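Trondden Bench Cell: purchasing notes and data card

Version of 18 May 2025. Replaces the April draft.

Scope

This card accompanies the Trondden grasping recordings and lists what has to be bought, and in what order, to set up a second cell of the same kind. It covers the gripper, the wrist camera, the enclosure and consumables. It does not cover the arm, which is on a separate capital request.

Contents of the release

320 episodes, recorded in one cell with one gripper. Each episode is a single attempt to take hold of a small object. Failed attempts are kept and labelled as such. Frames are stored as they came from the wrist camera, without colour correction. Joint logs are in a separate folder and share the episode number.

Equipment lines

Gripper: Stedico parallel model, black housing, supplied without fingers. Order the mounting plate at the same time, as it ships from a different warehouse.
Fingers: flat paddle type, sold in pairs. Budget for 4 pairs per cell per year. The pads wear before the fingers do, but the supplier does not sell pads alone.
Camera: Plollar wrist unit with fixed focus. The cable is included. The bracket is not.
Enclosure: light grey panels, cut to order by Hodžić. Lead time is 5 weeks from approval of the drawing.
Test objects and bowls: bought locally from the consumables budget. Allow 900 euros per cell, including replacements.

Planning notes

Glossy and partly see-through objects make the most demands on the camera budget. The cheaper unit considered in the first round handled matt objects well enough but lost the outlines of shiny ones. Polished steel behind the object adds highlights of its own, and any lighting purchase should be tested against it before the order is placed.

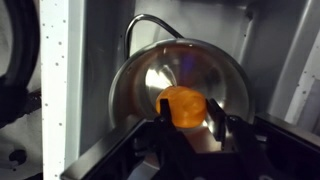 One comment on the April draft, from the purchasing side, was that the finger line looked too low: a second cell would be used by people still learning the controls, and the first year should carry twice the number of pairs, with the extra cost taken from the lighting line if necessary. The line has been left at the lower figure for now. A reserve has been added under consumables, to be released if the first set wears out before the mid-year review.

Order of purchase

1. Enclosure drawing and approval.
2. Gripper and mounting plate.
3. Camera and bracket.
4. Fingers.
5. Lighting, after a trial with loan units.
6. Test objects.

Known limits

Prices are net of tax and exclude delivery. The release holds no episodes with two objects in the grasp area. Service contracts are not priced, and the Stedico quotation must be renewed if the order is split across two budget years.

Changes since April

Bracket listed separately from camera. Reserve added under consumables. Episode numbering now starts at 1.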